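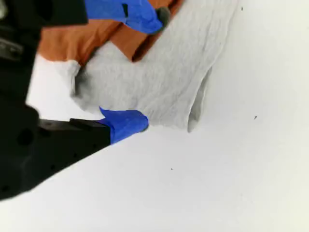
Fabric, held between two fingers.

Looking after your controllers (and the sofa you play on)

I have been playing games for long enough to own 7 controllers, of which four work and one works if you never need to turn left. Most of the casualties were my own doing. Crisps, mainly. What follows is how I keep the survivors going.

Wash your hands first. I know. Your mother said it too, and she didn't even know what a shoulder button was.

Switch the pad off and unplug it before you clean it. Wipe the shell with a cloth that is barely damp, then go along the seam with a wooden cocktail stick. Don't use a pin. What comes out of the seam should go straight in the bin and not be examined.

For sticky buttons, put a little isopropyl alcohol on a cotton bud and work it round the edge while pressing the button up and down. Leave the pad overnight. Yến Hoàng swears by a hairdryer on the cool setting, but her hairdryer has an honest cool setting and mine has "warm" and "Sahara".

Drifting sticks are sometimes only dirty. Try one short puff of compressed air under the rim, rotate the stick a few times, then recalibrate in the console's menu. If your character still strolls off a cliff by himself, it's a new stick module or a new hobby.

Consoles want air. Mine lived in a closed cabinet until January, sounding like a hand dryer through all of Zurkgate, including the sad bit. Give it a hand's width on each side and vacuum the shelf, keeping the nozzle off the vents.

Cables: loose loops, one strip of hook-and-loop tape each, and a label at both ends. I have roughly 120 cables in a drawer and could name perhaps nine of them.

Cloth headset pads usually peel off. Check the maker's instructions, then hand wash in cool water with a drop of washing-up liquid, press in a towel and dry flat. Don't put them on the radiator, where mine went crunchy.

Old cartridges get the cotton bud and alcohol as well. No blowing, however much it feels like part of the game.

Updated May 16, 2020, with thanks to Định Phùng for the cocktail stick.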